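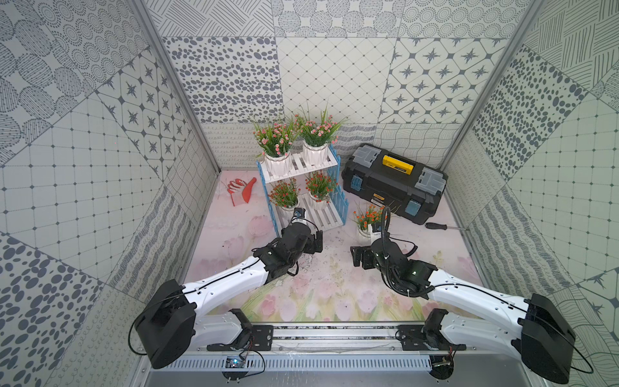
Introduction to Securities Markets
Handout 7: Order types, the spread, and what a small order really costs
Lecturer: Deolinda Louro
Revised July 16, 2026

Please read this handout before the seminar with Gonçalo Loureiro. Bring a calculator. The phone is allowed for this, but not for messages.

1. Where we stopped last time

We had finished with the order book. Remember that the book has two sides. On the bid side are the people who want to buy, and the best bid is the highest price among them. On the ask side are the people who want to sell, and the best ask is the lowest price. The difference between the two is the spread. In many textbooks one finds the word "offer" for the ask side. In this course the two words have the same meaning.

Several students asked me which of the two prices is "the" price of the share. Neither of them. The number you see in the newspaper is normally the price of the last trade, and it may be some minutes old, or some hours old if the share is little traded.

2. Market orders

A market order says: buy (or sell) now, at the best price that is available. The buyer is almost sure to get the shares, but doesn't know the price in advance. For a large and well-known company in normal hours the surprise is small. For a small company it can be unpleasant.

Let us take the share of Carkero, which we use in all the exercises. The ask side of the book is:

265 shares at 4.10
708 shares at 4.14
3000 shares at 4.25

The best bid is 4.02.

A client sends a market order to buy 973 shares. The first 265 are bought at 4.10 and the remaining 708 at 4.14. The total is 1086.50 + 2931.12 = 4017.62, so the average price is a little over 4.129. The client had looked at the screen, had seen 4.10, and expected to pay 3989.30. The difference of 28.32 is called slippage. It doesn't appear on any invoice, and for this reason many people forget it.

After this order the best ask is 4.25. If no new orders have arrived, the spread has grown from 0.08 to 0.23. The next buyer will pay for this.

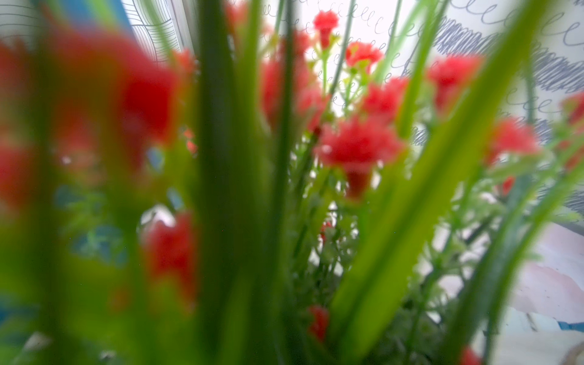 3. Limit orders

A limit order gives the worst price that the client accepts. "Buy 973 at 4.10" would take the 265 shares on offer at 4.10, and the remaining 708 would wait in the book on the bid side, at 4.10, as the new best bid. They may be filled in one minute, or next week, or never, depending also on how long the order stays valid.

Here we have the choice between certainty of price and certainty of execution. In the exam I will not accept the answer "limit orders are safer". Safer against what? Write it down.

A special case is the limit order with a price far inside the other side of the book, for example "buy 973 at 4.20". It behaves nearly like a market order, but it has a ceiling. In our example it is filled completely, at 4.10 and 4.14, and the client pays the same 4017.62.

4. Stop orders

A stop order sleeps until the market touches a certain price, and then it becomes a market order. Valter Lobo will treat this in more detail in September. For now, please note only one thing: the stop price is a trigger and is no promise. If a share closes at 4.02 and opens the next morning at 3.60, a stop to sell at 3.90 will be executed near 3.60 – perhaps lower.

5. Exercises

(a) Using the Carkero book above, find the average price of a market order to buy 1500 shares.

(b) A client holds 2000 Carkero shares and values them at 4.10 each. Explain in two or three sentences why this value is too optimistic.

(c) The broker Bettencourt charges a fixed fee of 2 euros for each order. The client of section 2 divides his order in two parts, sent on different days. Under which conditions does he save money?

Solutions to (a) and (b) are discussed in the seminar. For (c) there is more than one good answer, so please hand it in on paper to Sofia Godinho.

Optional reading: chapter 4 of the course reader, without the appendix.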